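Fonstead Home Help > Furniture > Tables

Light wooden table, how to keep the color light?

Humaira Rana
Posted on Saturday, 1239 views

Hello all. I have bought a used table for our kitchen. The wood is light and I like the color very much, so I would like that it stays like this. The seller told me it was sanded, and after that she put "something" on it, but she did not remember what. We eat at this table, my son does his homework on it, and in the evening I repair small things there.

My mother says I must put linseed oil. My neighbor says oil will make it yellow and I should use varnish. I have at home one can of Brandik wax, clear, which is left from a shelf. May I use the wax over a finish that I do not know? And how do I find out what is on the table now? I do not want to sand again if it is possible to avoid it, we live on the third floor and I have no balcony for the dust.

Otis Mahmoud
Member, 1315 posts

First find out what you have. Turn the table over or choose a place near a leg, where you will not see it later. Put one drop of water and wait ten minutes. If the drop stays round, there is a varnish or a wax that still works. If it goes into the wood and makes a dark spot, the wood is almost without protection. The spot should go away when it dries.

Then rub the same place with a white cloth and a little mineral spirits, with the window open. If the cloth comes away greasy or a little yellow, it is probably wax.

On wax you can put more wax, thin, and polish it after. On varnish the wax will also stay, but it does not give much. Please do not put varnish over wax, it will not hold and you will be obliged to sand everything.

About linseed oil, your neighbor is right in my opinion. I did it on a desk from 1979 and it became the color of honey in two years. It is beautiful, but it is not light any more. Also, cloths with linseed oil can start to burn by themselves, so lay them flat outside to dry, never in a ball in the trash.

Kwan-ho Wei
New member

i use only a tablecloth. no problem for many years

Maxine McKinnon
Member

I agree with Otis about the test. I would like to add that wax is weak against hot cups. For a table where people eat, a water-based varnish in matte changes the color the least, three thin coats, with very fine paper between them by hand. This makes only a little dust and you can take it with a damp cloth.

Move the table away from the window also, if you can. The sun changes the wood under any finish, and where the fruit bowl stands you will get a lighter circle.

Humaira Rana

Thank you, it was very helpful. I made the drop test near one leg and the water went in, so I think I will follow Maxine. The top of the table is a pale beige, and this is the color I want to keep.
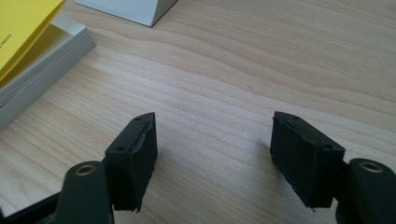 More in Tables

White ring from a hot pan, is it permanent?
Felt pads fall off the chair legs every month
Which glue for a loose table leg?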